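5 min read

House rules for arm cells, version whatever

Still writing the rules. Third evening on it. The Kanaan job needs a written set before anyone signs off the second cell, and what we have right now is a text file, two sticky notes and stuff that lives in people's heads. So I'm dumping it all on the blog first and cleaning it up after. Sorry in advance for the order. There isn't one.

Background for anyone new. Small shop, mostly integration work, arms on tables doing light handling. Lesteto is our test bench project, Kanaan is the paying one. Varnix is the task software we write on top of the arm's own controller. Nothing heavy, nothing fast. Which is exactly how people get sloppy.

The proper standards exist and you should read them. I mean sit down and read them, with a pen. I did ISO 10218 over a long weekend in February and came back with eleven pages of notes and a headache. But a standard doesn't tell you what to do on a Tuesday when the camera cable has come loose and somebody wants the cell running by lunch. That's what house rules are for. Short. Taped up where you work.

Speed first. 200 mm/s cap on our cells for anything new. New means new program, new gripper, new fingers, new payload, new camera position. Yes, camera position. People argue with me on that one every time. If the camera moved, the calibration is junk until proven otherwise, and the arm will go confidently to the wrong place. First run at the cap, hand on the stop, full cycle, no skipping the boring bit in the middle. 700 is the most anyone gets after that, and only with the guard closed. If your cycle time doesn't work at 700 the layout is wrong, go fix the layout.

Next one is cables, and I could go on for hours. Slack is a design decision! Too little and you pull a connector at full wrist rotation. Too much and it finds a finger, or a fixture, or the edge of the table. Rule as written: jog every joint through the range the program uses, slowly, and watch the cable and only the cable. Not the part. Not the screen. Then tie it down and do it again. I have seen a loop that was fine in every pose we taught and then snagged on the home move, which nobody had checked. Home move counts. Recovery move counts too. 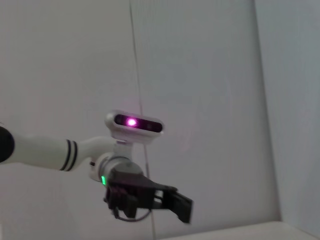 Wrist, depth camera and gripper. Note the cable loop hanging under the gripper body.

So that loop would get a tag under the new rules. Tag means a strip of tape with initials and the word CABLE, and the tape stays on until someone has done the slow jog. No tape off without the jog. Takes four minutes, I timed it, and people still tell me there's no time.

Lights. Status lights are for information and that's all they are for. Green on a gripper means whatever the gripper maker says it means, go look it up, don't guess. It does not mean you can put your hand in. I want this one in bold on the printed sheet. We had a contractor on the Fernus line who treated any green LED as permission and it took a week to talk him out of it. Same goes for a camera light. Lit is lit. It tells you nothing about what the arm is going to do next. The only thing that lets you reach in is the stop being pressed and you being the one who pressed it.

Then camera mounting. Bracket screws get checked at every finger change, marked with paint pen so you can see if they've turned. Keep the bracket short if you can – long brackets wobble, and wobble at the bracket turns into a bad depth reading and then everybody blames the software. (It's sometimes the software. Fine.) After any knock, even a tiny one, rerun the check pattern before you run parts. Write the result in the log. A number, please, I am begging, not "ok".

Backgrounds. More of a good practice than a rule. Keep what's behind the work plain. Pale walls, clear tabletop, no posters, no coats on hooks. Depth cameras have trouble with shiny stuff and we've lost whole afternoons to one reflective tape roll somebody left out. I'd make it a hard rule but then I'd have to move my own bike.

Logs. We have 606 entries in the Lesteto log since we started it and I went through all of them for this, which was a treat. 239 have no cause written down. Just "stopped, restarted". That is useless. If you restart without knowing why it stopped then you haven't fixed anything, you've only made it later. New rule: no cause, no restart. If you really can't find one, write "cause unknown", put your initials on it and drop back to the slow cap for a full cycle. I expect complaints. Good.

Who can change what. This bit is still a mess. At the moment anyone with the pendant can edit anything, and thats mad. Plan is three levels: run, teach, change limits. Change limits takes two people, both in the room, and not over chat. I don't care how small the edit is. Especially if its small. Payload settings sit in that top level too, because a wrong payload number makes the arm think it's hitting something when it isn't, or worse the other way round.

Grippers and finger gaps. Every finger set gets its own sheet: max opening, grip force, what it's allowed to hold, what happens when power drops. That last line is the one people leave blank. Does it hold or let go? You need to know before you hang something over a table with it. Test it with a part you don't like.

Stuff I haven't settled:

Whether the slow cap should apply after a plain power cycle. I say yes, everyone else groans.

How long the printed sheet can be before people stop reading it. One side of paper? Feels tight. Current draft is nearly three.

Gloves. Long argument. Parking it.

Whether Varnix should enforce the tag rule itself, like refuse to leave slow mode until someone ticks the cable check. I like it on paper. But ticking a box is easy and the tape at least makes you walk over to the arm.

Anyway. Going to trim this down tomorrow and send the Kanaan version on Friday. If you run a small cell and have a sheet of your own, I'd really like to see it, the messier the better. Mail is below. Comments are open too but the spam filter eats half of them so try twice.

14 shares | 9 comments

Contact | © All posts mine unless it says so | Back to top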